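Plorker opens its repair bench to the neighbourhood

June 20, 2021

Plorker, the household mending workshop, is delighted to announce that its repair bench is open to everyone from this month, after a long winter of sorting shelves, painting walls and drinking a good deal of tea among the packing boxes. Anyone with a kitchen lid that has lost its knob, a jar that won't close or a lamp with a wobbly foot is warmly invited to bring it along and stay while it is looked at.

The bench began last November as a single table at the back of the shop, meant for our own odds and ends. Customers kept leaning over to ask what we were doing, and quite a few came back with something of their own wrapped in a tea towel. It seemed a shame to keep sending them home again, so we cleared out the old stockroom and gave the bench a proper home, with bright lamps and a white worktop where a dropped screw is easy to find.

Much of the fitting out was made possible by our friends at Bergmann, who supplied the shelving and the drawers, and by Pident, whose team spent two very cheerful days helping us put it all together. Plaltix has kindly agreed to keep us in seals, washers and clear replacement rings – the sort of small parts that are so often the only thing standing between a good container and the bin.
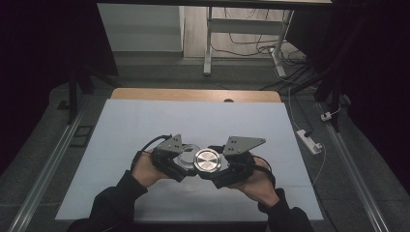
Visits are free and last some 20 minutes, although we are never in a hurry to see people go, and parts are charged at what they cost us. We ask visitors to bring no more than two items at a time, to give them a wash beforehand if they can, and to hold on to any loose bits, however small or unpromising they look. Mains appliances are beyond us for the moment, I'm afraid, but clocks, tins, canisters and most things with a lid are very welcome indeed.

The bench is open every afternoon until the shop closes, and there is no need to book. Larger groups are asked to have a word at the counter first so that we can find enough chairs.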